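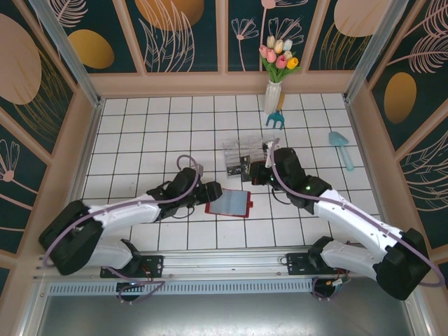 Trurnora Two-Arm Cell: Monthly Safety Check, August
Site: Hedport, Bench 3
Checked by: Fouzia Mengal
Reviewed by: Atif Jafri

Mark each item OK, FIX or N/A. A comment is required for every FIX.

1. Both arm brackets tight on the rail. OK
Checked with the torque wrench, power off.

2. Cables clear of joints through full travel. FIX
Left arm cable rubs at the shoulder when the arm folds all the way back. Needs a longer loop and a new clip. Fahad Rajput to do this before Tuesday.

3. Wiring under the brackets secured. OK
One tie replaced.

4. E-stop reachable from the operator's seat and tested. OK
Tested 3 times, both arms stopped each time.

5. Speed limit set for work with the front open. OK
Limit is 193 mm/s. Do not raise it without a signed change form.

6. Gripper fingers free of cracks and play. OK
Right gripper has up to 3,000 cycles left before the pads are due.

7. Task items on the approved list. FIX
Garden fork and trowel are listed. The tulips and vase are listed. The organizer box is listed for use empty only, and it had items in it. Empty it or get the list changed.

8. Wall panels and corner posts firm. OK
Push test by hand, no movement.

9. Floor tiles flat and clean. OK

10. Hands-out rule posted and followed. FIX
Sign is posted. Watched one reset where the operator reached in with the arms still enabled. Arms must be disabled first, every time, even to straighten one item. Spoke with the whole shift.

11. Logbook up to date. OK
Last 7 entries read and initialed.

Open items: 2, 7, 10. The cell may run at the current limit with item 2 open, as long as the left arm is not folded back.

Questions about this form: Zarmeena Sethi, Safety Desk
© Trurnora Hedport. Contact | Back to top
This site uses cookies to remember your settings. Accept | Manage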